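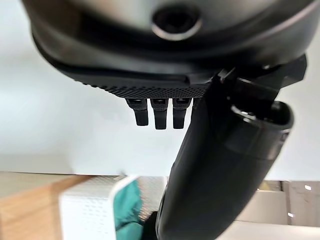 Saturday morning at Pimentel House, Indum.

Good news for anyone who has tried to find a bed for visiting family in Indum over a holiday weekend — the rooms at Pimentel House are back! The old guest house at 543 Preltus Street started taking bookings again on Saturday, and I went over to have a nosy look before the first guests got their keys.

I'll admit I have a soft spot for the place. My in-laws stayed there years ago, when every room had brown carpet and a bedspread that could have stopped a bullet. Those are long gone. The room I spent the most time in has white duvet bedding, plain pale walls and a thin black baseboard that follows every jog and corner, including a boxed-in column that sticks out where you'd least expect it. The builders wanted to hide that column behind a closet. The owners said leave it, and I'm with them. It gives the room a bit of character, and a closet would have eaten up the floor.

The furniture is simple. There's a light wood headboard and a little nightstand with a drawer, in that honey color that seems to go with everything. Most of the wood pieces in the building came from the Osar showroom when it closed in January, and the owners tell me they got the lot for less than they'd set aside for nightstands alone.

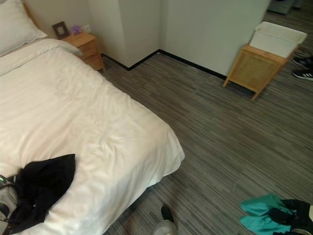

What I liked best is that it feels like a bedroom somebody would really use. You could drop your jacket on the bed, stand a picture frame by your pillow and feel right at home. I also checked for an outlet near the head of the bed (my one firm rule about hotels, I'm afraid) and yes, there's one on the wall right there by the nightstand. No crawling behind the furniture to charge your phone!

Rooms are $90 a night, with breakfast downstairs from 7 to 10. Parking is behind the building and it's tight, so if you drive anything big, use the public lot at the other end of Preltus Street. Bus 33 stops across the road. The upstairs hall still needs its second coat of paint, and the owners hope to have that finished before the fall craft fair. Bookings are by phone or at the front desk for now, and the website should be up again next month.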